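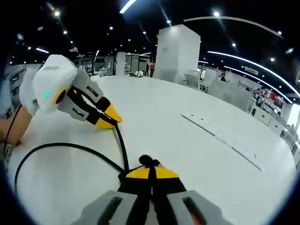

Figure 3. View from a worktable at Praltby toward the two white columns, with glass-partitioned offices on the left and gray partitions and cabinets on the right.

4.2 Sightlines and enclosure at table height

The second part of the survey dealt with what a person can see of the rest of the floor from a working position. Plan drawings were of limited use for this purpose. They record columns and full-height walls accurately, but they treat glass partitions, low screens and cabinets in the same line weight, and they leave out movable storage altogether. Observation points were therefore set at the large shared tables, and each point was assessed on site by one of two observers (L. Seidel or J. Zupan) using the same recording sheet.

Figure 3 shows conditions typical of the shared tables at Praltby. The white tabletop takes up most of the near field. Beyond it the view is interrupted by a wide rectangular column near the center and a thinner pillar further to the left. The two sides of the room differ in kind. On the left, the offices are closed off by glass, and a seated occupant can be seen through it. On the right, gray partitions and cabinets line the wall, followed by a shelf area with red and other brightly colored items and, at the far right, a window.

Following the scheme used in Section 3, boundaries were placed in one of three classes: open, transparent or opaque. A glass partition was scored as transparent whether or not the room behind it was in use. Columns were scored as opaque but recorded separately, as they block a narrow part of the view and their effect changes quickly with a small shift in seating position. At Praltby the wide column can hide a standing colleague from one seat and leave the same person in full view from the next. For this reason each table was assessed from 4 seats, and the scores were not averaged.

Storage proved harder to classify. The Hiritari and Roman floors use closed cabinets of one height throughout, and these could be scored once and applied to the whole row. Praltby has a mixture of cabinets, partitions and shelving along the same side, and the height of the contents matters as much as the height of the furniture. Shelves were scored as found on the day of the visit. A second visit to Praltby on Apr 29, 2023 gave the same class for all but one shelf bay, which had been filled since the first visit in March.

Surface finish was recorded but did not enter the enclosure score. White tabletops and white columns were the standard finish at Praltby, while Rustimer had dark tops throughout. Occupants at Praltby mentioned glare from the window side more often than loss of privacy from the glass side – a result we had not expected, given the length of the glazed run. The comments were collected informally and should be read with that in mind.

Two limits of the method should be noted. First, all sightlines were taken at seated eye height, set at some 1,000 mm above floor level plus an allowance of 100 mm for stools. People who stand at the shared tables have a wider view over the low partitions, and the scores understate how much they see. Second, the recording sheet has no field for small objects left on intermediate surfaces. These rarely block a view, but several occupants used them as landmarks when describing where a colleague normally sits. A field for such items has been added to the sheet for the remaining floors, and the results are reported with the seating data in Section 5.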